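Notebook, Clakden project, student robotics club
15/01/2018

Back after the break. The bench is as we left it, which says something about the cleaning rota. Yoga Tjoa had the key, so Yoga also had the first hour to himself and spent it relabeling the task list. Task 4 used to be "Switches." It is now "Interaction with Household Electrical Item." Same task.

Where we are: the plan is 200 hand-guided demos of the switch task before we let the arm try anything alone. We have 155 on disk. Ran the checker over them this morning and it threw out six, all from the last session in December, all with the same fault. The log stops before the fingers have closed. Whoever was holding the gripper was hitting stop with the other hand a little too eagerly. I was holding the gripper.

So 149 good ones, 51 to go.

Rules for the switch task, written down again because the old sheet has coffee on it:

Start with the fingers open, one either side of the strip, not touching.
Close both fingers, press down with the near corner of the right one, release, open.
Return to start height and wait a full three seconds before stopping. Three. I have written it on my hand.
Turn the strip a bit between runs. If every run has it at the same angle we will have trained a very expensive doorstop.
Nothing plugged into the sockets during runs. Kindach group ran theirs with a desk lamp attached "for feedback" and the model learned to look at the lamp.

Finger pads. The new ones grip better than the bare plastic did but they shed. Found fuzz on the left force sensor again, and the reading drifts until you clean it off. Tambunan (the arm, not the town; I did not choose the name) has the same pads, so expect the same trouble there. Tape around the edge is the current fix. It is also the previous fix.

White strip on a pale table was my idea and I am now less fond of it. The segmentation does fine on the sockets, poorly on the outline of the housing, and it goes to pieces when the overhead light is on. Yoga says to paint the table. I say to try a dark mat first and then paint Yoga. Leaving the light alone for today so that the new runs match the old ones. We change one thing at a time, and we change it in February.

Buttons are the harder part. From the hand camera the near one is big and friendly and the far one is small, and they are all white on white. First pass of the detector finds the near one every time, then loses confidence as it goes up the row. Possible that we simply have too many demos of the near button. Checked the tally: yes, we do. People press what is close to them. New runs go far end first, and no near button at all until the tally evens out.

Also to sort out:
Ask Nitport whether their gripper mount fits ours before someone drills another hole.
Cable at the far end of the strip pulls it back toward the table edge when you press hard. Putty, or press less hard. Trying both.
Demo day form wants a "one-sentence summary of impact." Current draft: "It can turn off a switch." Yoga thinks this undersells it. The detector thinks it oversells it.

Afternoon block is mine, far button only, strip turned a little each time. 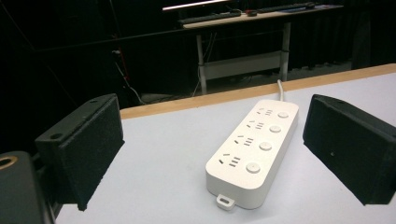
Yoga takes over at four and has promised to reorder the putty.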